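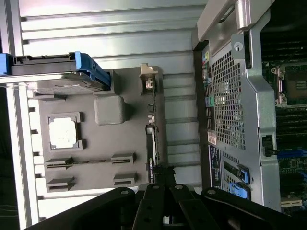

Section 4: Fitting memory and a second drive

4.1 Scope

Section 4 applies to the Paltard 204 desktop workstation in the form supplied to schools, libraries and council offices. It sets out how to add memory and how to install a second drive. Work on the power supply is outside its scope and must be referred to the supplier.

Authorised staff only may open the machine. The register of authorised staff is kept by Romana Doležal, Equipment Services, to whom requests for training should also be sent.

4.2 Before starting

1. Save all work and copy any files held on the machine to the network store.
2. Shut the machine down from the menu. Do not use the power button for this purpose.
3. Switch off at the wall and remove the mains lead.
4. Disconnect the screen, keyboard, mouse and network cable. Label the cables if more than one machine is being worked on.
5. Wait 60 seconds before opening the case.
6. Put on an earthed wrist strap and clip it to bare metal on the chassis.

CAUTION: Metal edges inside the case may be sharp. Remove rings, watches and lanyards before proceeding.

NOTE: Machines issued under the Otex lease carry a seal across the rear edge of the cover. The seal number must be written in the service log before the seal is broken.

4.3 Parts and handling

Check every part against the delivery note. Memory modules should stay in their bags until the moment of fitting, and should be held by the short edges. Drives should be laid flat on a firm surface, label upwards, and must not be stacked.
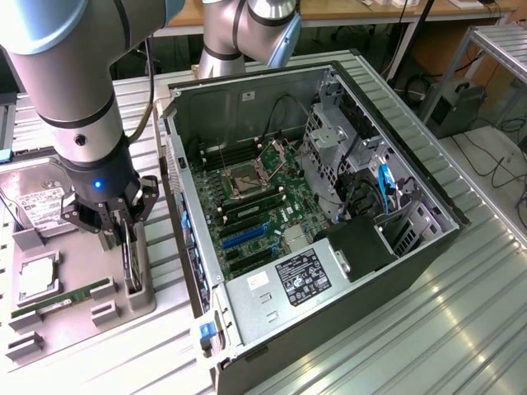

Figure 4-1. Hard drive, processor and memory module.

The processor is not replaced as part of this procedure. If a processor has been delivered with the order, return it to stores with form 323.

4.4 Adding memory

1. Lay the case on its side on a clean, level bench.
2. Release the cover latch and lift the side panel away. Put the panel where it cannot be stepped on.
3. Find the memory slots on the main board. The order in which they are to be filled is printed inside the cover.
4. Open the clips at the ends of the slot.
5. Line up the notch in the module with the key in the slot. The module will go in one way only.
6. Press down evenly with both thumbs until the clips close.

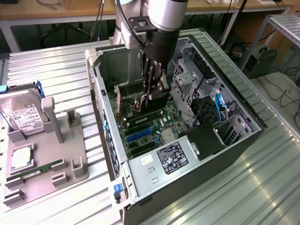 If the clips do not close, remove the module and begin again from step 4. On no account should a tool be used to force it. A module that has been dropped is to be set aside and marked for testing -- even where no damage can be found.

Do not mix modules from different makers. Earlier orders were filled with Keken memory, and these modules should be replaced as a set.

4.5 Installing a second drive

1. Slide the drive into the spare carrier until the side pins click into place.
2. Return the carrier to its bay with the connectors facing the main board.
3. Connect the data cable, then the power cable. Both plugs are keyed.
4. Fold any spare cable along the wall of the case, well clear of the fan.
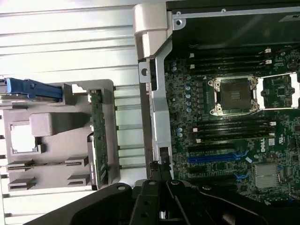 5. Refit the side panel and close the latch. Fit a new seal on leased machines.
6. Stand the case upright, reconnect the cables and switch on.

The start-up screen will report a change in memory or storage. Press F2 to accept it. Should the machine sound 3 short tones, switch off at once and repeat section 4.4.

4.6 Records

The service log must show the asset number, the parts fitted, the old and new seal numbers, and the name of the person who did the work. Completed logs are sent to Kazimír Kollár by the end of the working day. Faulty parts are to be returned in their original packing, with a copy of the log, before the end of March.

Section 4 last revised February 26, 2023. Section 5 deals with setting up user accounts.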